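Course handout 4: Tolerance and fit in everyday products

This site uses cookies to remember your language settings. Accept all / Manage cookies

In the last handout we spoke about materials. Today we speak about size, and about how much a size is allowed to be wrong. No part is made exactly as drawn. If the drawing says 20 millimeters, the real part will be a little more or a little less. The permitted difference is called the tolerance.

Please remember three words for the exam: clearance, transition and interference. In a clearance fit there is always a gap between the two parts. In an interference fit the inner part is larger than the hole, and force is needed to join them. A transition fit can come out either way.

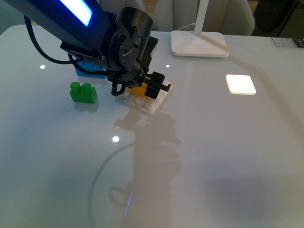

A tight tolerance costs money. In our exercise, the company Fevero makes drawer runners in its Astholm factory. It orders 1,399 pins and measures all of them. With the wide tolerance, every pin is accepted. With the narrow tolerance, over 400 are rejected, and the price of one good pin goes up. Calculate the new price with the table on your exercise sheet. Do not round before the last step.

Students often ask why the designer does not simply choose the narrow tolerance to be safe. Consider the Naro shelf. The wooden peg must go in by hand, but the shelf must not shake afterwards. Wood also changes its size with the humidity of the room, so a very narrow tolerance would be lost money.

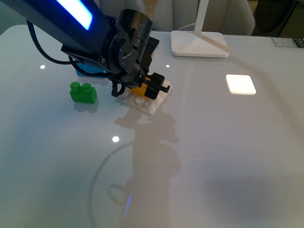

Snap connections are a special case of interference. The parts must hold together, and a child must be able to separate them again. A toy building block with rows of round studs on top is a good object to study, because each stud has to grip a little when another block is pushed onto it. If the studs are too large, the blocks are hard to separate. If they are too small, the tower falls.

Homework: read the Nam case study and write 400 words about which dimensions are critical and which are free. Bring one household object with a snap connection to the next class.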